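Lernum vacant buildings register

README

What the register holds

The Lernum register lists empty and part-empty buildings in the Gostden district that used to be care homes, schools, clinics, offices or public halls. It covers 1239 buildings. Private houses and apartments are left out, as are farm buildings and anything under 840 square feet.

Each building has one row in buildings.csv. A building that closed, reopened and closed again still has one row, with the separate spells in spells.csv. The two files join on building_id.

The register was put together for people working on short-term use of empty property: live-in guardian schemes, winter shelters, storage for local groups, rehearsal space. It has also been used for planning work at Langlois, where the first version of the files was made.

Files

buildings.csv – one row per building
spells.csv – one row per period of vacancy
uses.csv – one row per temporary use, with start and end month
codes.txt – the meaning of every short code used in the other three
changes.txt – corrections, newest first

All files are UTF-8 with commas between fields. Text fields that contain a comma are in double quotes. Months are written as YYYY-MM. A blank means the value is not known. A zero means zero.

Main fields

building_id: five digits, never reused.
former_use: the last full use before the first vacancy on record. See codes.txt.
floor_area: in square feet, from the tax record where there is one. Areas over 3000 are rounded to the nearest hundred.
owner_type: public, charity, company, private or unknown. Owner names are not published.
for_sale: yes or no at the time of the last check.
utilities: which of water, power and heat were connected at the last check.
last_check: month of the last visit or phone call.

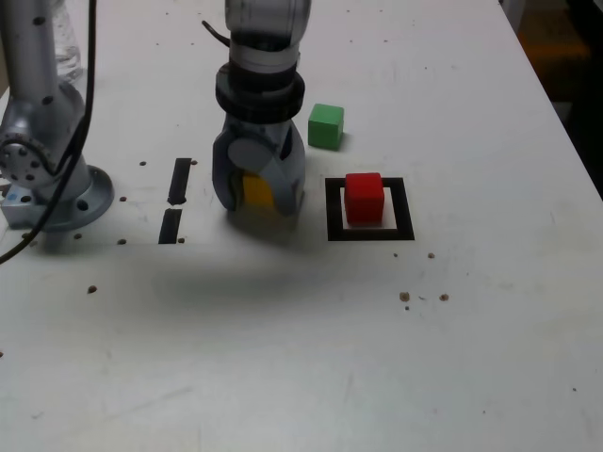
Page last changed: October, revision 48

Where the data comes from

Closures come from district notices and from the license lists for care homes and clinics. Sale status comes from agents' listings. Utilities and condition come from site visits, or from a call to the owner when a visit could not be arranged. The field check_method says which it was.

Temporary uses are the weakest part. Guardian firms report their buildings by month but do not give the number of residents, and small groups often move in and out without telling the district. Nearly all of the gaps in uses.csv are of this kind. Do not read a missing row as proof that a building stood empty.

Skestholm

The Skestholm area was added later than the rest and was coded by a different team. Former hospitals there are split into wards and outbuildings, each with its own building_id, while everywhere else a hospital is one row. Use site_id to group them before comparing areas. The Skestholm rows also have no entries for heat, only water and power.

Known problems

Some buildings on corner lots appear under either street. The address field follows the tax record, and the other address is in alt_address if we have it.

The code H2 meant "hall, religious" up to revision 31 and "hall, any" after that. Older rows have been recoded, but copies of the file made before then have not.

Spells that began before the first notice on file have a blank start month and a 1 in start_cut. Leave them out when working out average length of vacancy, or treat them as cut off.

Privacy

Exact addresses are held back for any building that was empty and unguarded at the last check. These rows give the postal area only. Requests for the full file go through the Lernum data desk and need a short note on what the work is for.

Use and citation

The files may be copied and changed for any purpose, with credit. Please cite as: Lernum vacant buildings register, Gostden district, with the revision number.

Corrections are welcome – send the building_id, the field and the value you think is right. Photos of notices on doors are fine as a source.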